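Ceramic Materials 2, Week 1 handout
Glaze fit: crazing, shivering and liner glazes
Korkor Osei
23/02/2022

Bring this sheet to the studio session as well as the lecture. The recipes are on the shared drive, not here.

1. What glaze fit means

A glaze is a thin layer of glass bonded to a clay body. Both expand when heated and contract when cooled, and they do it at different rates. While the glaze is molten it can move to suit the body. Once it stiffens on the way down, any difference in shrinkage is locked in as stress.

If the glaze shrinks more than the body, it ends up in tension. Glass is weak in tension, so it cracks. The result is crazing, a network of fine lines through the glaze. If the glaze shrinks less than the body, it ends up in compression. A small amount of compression is what we want, as it makes the finished piece stronger. Too much and the glaze flakes off at rims and handle edges, which is called shivering.
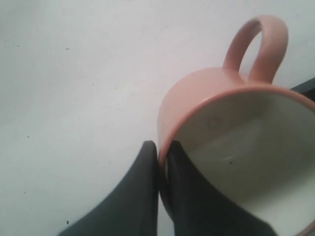
Shivering is the more serious fault on tableware, as the flakes are sharp and can end up in food or drink. Crazing is sometimes chosen for decorative work, but it weakens the piece and lets liquid reach the body. On earthenware that means staining and seepage.

2. Adjusting the recipe

Sodium and potassium give a high expansion. Silica, boron and magnesia give a lower one. The usual fixes for crazing are:

Add silica in small steps, with a little kaolin if the glaze starts to run.
Swap part of a high-soda frit for a boron frit.
Replace some of the feldspar with talc, watching for changes in colour.

For shivering, go the other way: less silica, or more feldspar. Change one material at a time and label every tile before it goes in the kiln.

We will work from two base glazes this term, Mulier (a clear gloss) and Skitine (a satin white). Mulier crazes on the Appiah earthenware body and fits the Flultora stoneware well. The standard test batch is 1,362 g dry weight, sieved twice. Last December's group mixed theirs too thick and had pinholes all over, so check the density before you dip.

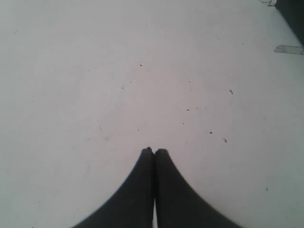
Why does crazing sometimes appear weeks after firing?
Porous bodies slowly take up moisture from the air and swell slightly. The swelling stretches the glaze, and if it had little compression to begin with it goes into tension and cracks. Firing the body to a higher maturity reduces this.

3. Different glazes inside and out

Functional ware often has one glaze inside and another outside, or no glaze outside at all. The liner should be stable, smooth and well fitted. Where the two glazes differ a lot in expansion, the wall carries uneven stress, and thin walls can split. Keep the two within a similar range and don't pool the liner at the bottom.

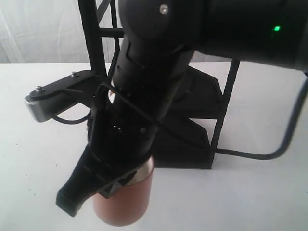
Colourants belong on the outside where possible. Copper in particular can make a glaze less resistant to acids. A slice of lemon left overnight on a test tile is a crude check - any change in colour or sheen rules the glaze out as a liner.

4. Before the studio session

Bisque for this unit is 964 °C. Each of you needs 10 bisqued tiles, all from the same body, with the body name scratched on the back. Dust masks are to be worn for all dry mixing. Wet-wipe the benches afterwards and leave the brooms alone.

Test logs are due at the end of the session. Put your batch weights in grams and include the failures.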